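I'd been trying to get Alasdair MacKinnon to sit down with me since October, and when he finally said yes he had one condition: I had to come to Lirkdale and I had to bring a pie. (Any pie. I went with cherry.)

Alasdair fixes up old pipe organs — the small ones mostly, the kind that sit in village churches and wheeze through four hymns a week. He's worked on 9 of them so far, and he's got strong feelings about every single one.

"The one at Pisbridge was the worst," he told me, already into his second slice. "Mice in the bellows. Mice in the bench! I spent six weeks on my back in there and came out smelling like a hamster cage."

I asked how a person even gets into this line of work. He was a plumber, he said, and a friend's church had a leak. The leak was right over the organ, the organ was soaked, and he started taking pipes out to dry them. "I thought, well, it's air going through tubes. How different can it be?" He laughed for a good long while at that. "Very different. Terribly different."

His favorite job took him to Riihimäki for a whole winter. The instrument there had 2,095 pipes and he cleaned them all, some of them thinner than a pencil. I said that sounded like torture, and he looked kind of hurt.

"You put the radio on, you have your coffee, you do your pipes. I've never slept so well in my life."

We got onto money, which he doesn't love talking about. He did say he once turned down more than 4,000 dollars to rip out a set of old wooden pipes and put in speakers. He still gets mad about it — I could hear the fork hitting the plate.

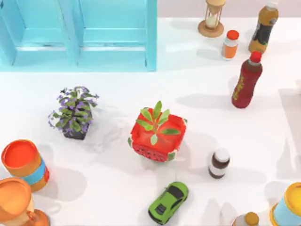 He's supposed to be slowing down now. His knees are bad and his hearing is starting to go up at the top, so his niece comes along to check the highest notes for him. She's better at it than he ever was, he says, and she charges him for gas.

Before I left I asked if he plays at all. "One tune," he said. "Badly. The neighbors have asked me to learn another."

He kept the rest of the pie.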